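From: Fidelina Urrego
To: Skekuneo skills list
Subject: Re: suture and drapes for the closure practice

Anselmo Rivadeneyra wrote:
> Do we have enough dark suture for July? Also, Fredy asked if we
> could go back to plain drapes. He says the quilted ones slide.

Anselmo,

I went through the cupboard at Pretmont last night. We have 22 packets of the dark thread and one open box of drapes. I would order another 300 drapes now and leave the thread until the sign-up list closes.
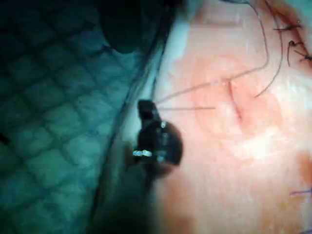 Photo: Alfredo Lumanlan, May 2019

I'd like to keep the quilted blue-green drape. Fold the edge under where it meets the skin, and keep it well back from the incision so there is room to lay the thread across. Fredy can tape the corners if his still slides - two strips should do it.

On a short incision like this one, please leave the tails long until the knot is down. Last time several people trimmed early and had to start over with new thread.

Dark thread stays. The pale one we tried was hard to follow against the skin.

Can you send me the Ullelau order form? I only have the old one.

Fidelina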